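Sotitz Short-Stay Rentals
Between-guests safety check, Risum unit (upstairs)
Checked 8 April 2023

Fill in every line. Write OK, FIX or STOP. "Fine I guess" was used eleven times on the last sheet and has been retired. STOP means no guests until it's sorted out, even if they are already in the driveway with a cooler.

ENTRY AND STAIRS

Front door opens from inside without a key: OK
Door closer: FIX. Shuts with enough force to rattle the mailbox. Back off the screw a quarter turn.
Handrail solid, both ends: OK. The bottom bracket has its new screws. They don't match the old ones and I have made my peace with it.
Treads, no loose edges: FIX. Third from the top. It was third from the top in the last report too.
Stair light, both switches: OK. The upper switch is upside down. Up is off. Guests work it out or go to bed in the dark.
House number readable from the street: OK. Someone trimmed the hedge. Thank you, whoever you are.

SMOKE, GAS AND FIRE

Smoke alarm, hallway: OK
Smoke alarm, bedroom: FIX. Alarm is good, but it was in the nightstand drawer. Put back up and tested. Please add a line to the welcome letter asking people to tell us about a chirp before they take matters into their own hands.
Carbon monoxide alarm: OK. Replace-by date still ahead of us.
Extinguisher charged, pin in, on its hook: OK. It had a dish towel hanging on it. The towel has been moved to the place where towels go.
Bedroom window opens all the way: OK, with a shove.
Escape plan posted: FIX. The plan on the wall is for the Illden unit. It shows a back door. There is no back door at Risum, and I'd like people to learn this from us.

ELECTRICAL

Outlets near water trip and reset: OK, all of them
Panel door clear: FIX. Ironing board in front of it again.
Panel labels: FIX. Two breakers are labeled "other." One of them is the refrigerator.
Cords: STOP, then OK. Found an extension cord running under the bedroom rug to a lamp. Cord removed, lamp moved next to an outlet, where it had wanted to be all along.
Space heater: OK. There isn't one. Keep it that way.

WATER

Hot water at kitchen tap: FIX. Ran it 3 minutes, read 131 degrees. Turn the heater down to 120 and read it again before the next arrival.
Under-sink leaks: OK in the kitchen. In the bathroom there's a bowl under the trap. The bowl is dry. I took the bowl away and will look again next visit, because a bowl is not a repair.
Tub mat grips: FIX. It grips the tub about as well as a slice of ham. Buy new.
Meter, all taps closed: OK, no movement over the full wait

KITCHEN

Range, all burners light: OK
Range anti-tip bracket: OK. Pulled on it myself.
Hood filter: FIX. Soak it. Then soak it again.
Knives in block: OK. None of them could hurt a tomato, but that's a matter for the comfort checklist, which somebody else gets to do.
Cleaning products up high and latched: FIX. Latch fine, products under the sink. The latch is guarding a fondue set.

OUTSIDE

Deck boards: OK
Deck rail: OK, no wobble
Grill: FIX. Sitting too close to the siding. Moved it out and marked the spot with tape. The tape at Illden lasted one weekend.

STILL OPEN FROM LAST TIME

Stair tread, see above, see also the sheet before that.
Ouellet quote for the tread and the door closer came in at $568 for both. I think we should pay it. The unit manual runs to 58 pages and spends 2 of them on what to do after someone falls down the stairs, and I'd trade both for a tread that stays put.
Spare key count doesn't match the key log. The log says four. The hook disagrees.

Next check after the April bookings clear. Bring a screwdriver, nine-volt batteries, and the right escape plan. 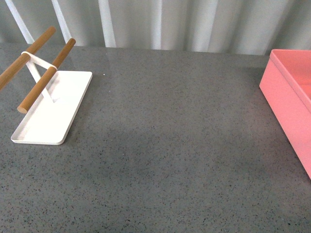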